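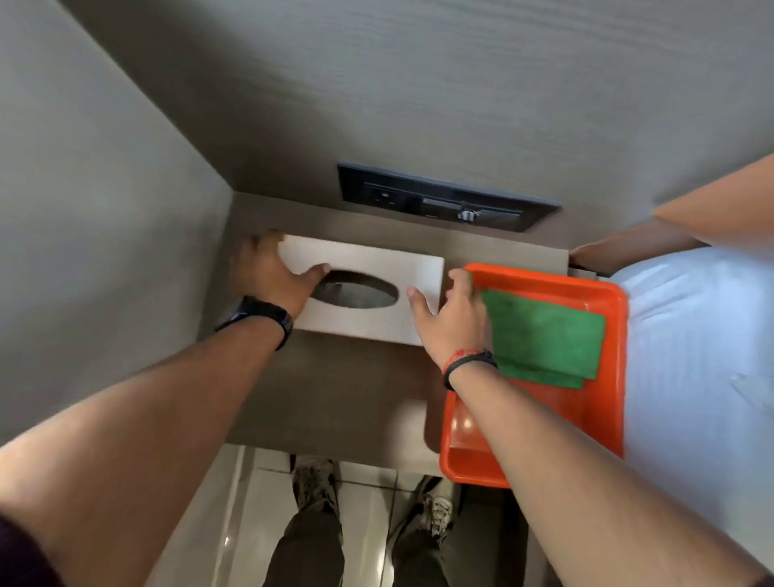

How a Tissue Box Works
Everyday Things Explained, Witbridge Junior Reader
Reading level: ages 9 to 12

A tissue box is a container that stores thin sheets of soft paper and releases them one at a time. It has no motor, spring or moving part. The work is done by the way the paper is folded and by the shape of the hole in the top.

Parts of the box

Most tissue boxes for the bedside are rectangular and lie flat. The long, low shape is stable. It is hard to tip over in the dark, and it fits on a narrow shelf between a bed and a wall.

The hole in the top is called the dispensing opening. On a flat box it is often an oval. The length of the oval lets a hand reach in when the box is new. Its narrow width keeps the paper from spilling out.

Some boxes have a sheet of clear plastic film glued under the opening, with a slit cut in it. The film presses lightly on the tissue passing through the slit. This light pressing is a kind of friction. Friction is the force that slows things down when they rub together. In a box with film, friction holds the next tissue upright until somebody pulls it. A box without film depends on the edges of the hole and on the folds of the paper.

What a tissue is made of

Tissue is paper, and paper is made of fibers. A fiber is a very thin thread. Most fibers in tissue come from wood, which is broken down and mixed with a large amount of water to make pulp. The pulp is spread in a thin layer on a moving screen. Water drains through the screen and the fibers stay behind.

The damp sheet is then dried on a large heated roller. A blade scrapes it off the roller, and the scraping pushes the paper into tiny wrinkles. This step is called creping. The wrinkles are hard to see without a magnifying glass, but they make the paper softer and stretchier than writing paper.

One layer of tissue is called a ply. Many facial tissues have 2 plies. You can separate them by rubbing one corner between your fingers until the layers slide apart.

Why it soaks up water

There are small gaps between the fibers. Water is attracted to the fibers and is drawn into the gaps. This movement is called capillary action. The same effect pulls water into a cloth or a sponge.

A tissue holds less water than a cleaning cloth and comes apart sooner. The fibers in a woven cloth are twisted into yarn, and the yarns cross over and under each other. The fibers in a tissue are short and lie in a thin mat. For a spilled drink, use the cloth. For a nose, use the tissue.

How one tissue pulls up the next

Tissues that pop up are interfolded. Each sheet is folded, and part of the next sheet is tucked inside the fold. When you pull the first tissue, it drags the tucked part of the second one through the opening. The first tissue then slides free, and the second stays in the hole, ready for use.

You can make a model of this with ordinary paper.

1. Take four sheets of paper of the same size and fold each one in half.
2. Place the first sheet on a table with its fold on the left. Open it like a book.
3. Place the second sheet with its fold on the right. Lay its lower half inside the first sheet.
4. Close the first sheet over that half. The upper half of the second sheet is now on top.
5. Tuck half of the third sheet inside the second sheet in the same way, with its fold on the left. Add the fourth with its fold on the right.
6. Lift the top half of the fourth sheet slowly and watch the third.

If the sheets do not pull each other, the paper may be too stiff or too smooth. Try again with paper napkins.

When the box does not work

Sometimes the next tissue falls back inside. This happens most often when the box is nearly empty. The stack is now far below the opening, so the tissue has a longer way to travel and may slide free too soon. Reach in, pinch the top sheet and draw its edge through the hole.

A very full box can cause a different problem. The sheets are pressed together tightly, and a hard pull may tear the paper or bring out a thick wad. Pull slowly, straight up, and hold the box at one end with your other hand.

Where to put it

A bedside shelf is a good place for a tissue box if these rules are followed.

Set the box down flat, with the opening facing up.
Slide it back until no part of it hangs over the edge of the shelf.
Keep it clear of power sockets and plugs. Paper burns easily.
Keep it away from lamps that become hot.
Wipe the shelf and let it dry before putting the box back. Cardboard soaks up water and becomes weak.

To move the box along a shelf, use both hands, one at each end. The box stays straight and the cardboard does not bend. A hand pressed on the middle of the top can push the opening in.

Trying a fair test

How many drops of water can one tissue hold? You need a dropper, a plate and tissues from the same box. Lay a tissue flat on the plate. Add drops to the center, one after another, and stop when water runs out at an edge. Write down the number. Repeat with a new tissue and a dry plate.

When the Witbridge readers' table tried this, one tissue took 48 drops and another, folded into a small square, took 81. Your numbers will differ. The size of the drops, the size of the sheet and the number of plies all change the result. For a fair test, change only one of these at a time.

Words to know

Capillary action: the movement of a liquid into small gaps.
Creping: scraping paper from a roller so that it wrinkles.
Fiber: a very thin thread.
Interfolded: folded so that each sheet is tucked into the next.
Ply: one layer of paper.
Pulp: fibers mixed with water.

Next in this series: How a Pillow Keeps Its Shape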